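Sharing a kitchen at Nornach House, second-years' edition

Hello again, all! Ailsa has asked me for a few more tips on keeping a student kitchen clean through term, and I do love being asked. Start with the door handles and the kettle – everyone touches them and hardly anyone wipes them.
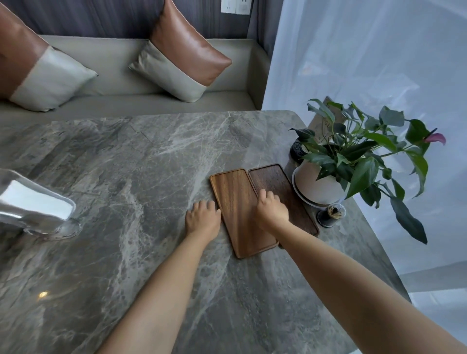 How often should we wash the tea towels?

Every other day in a shared flat, on a hot wash, and hang them up properly in between.

Sponges want changing weekly, I'd say, and please do give each person their own shelf in the fridge.

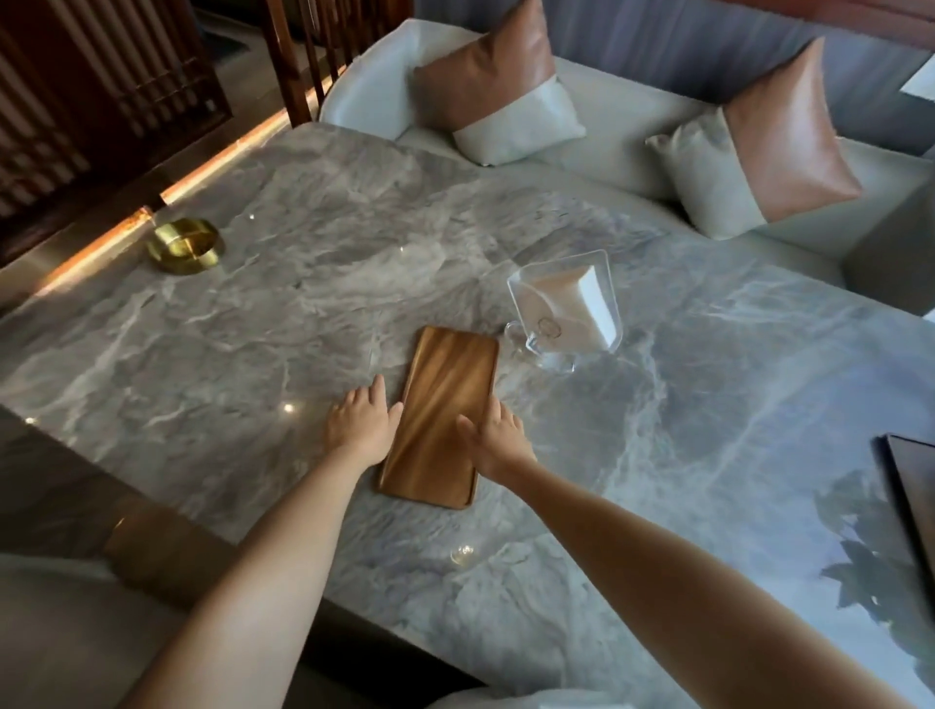 Label your milk as well, with your name and the day you opened it, and put the bins out before you go home in July.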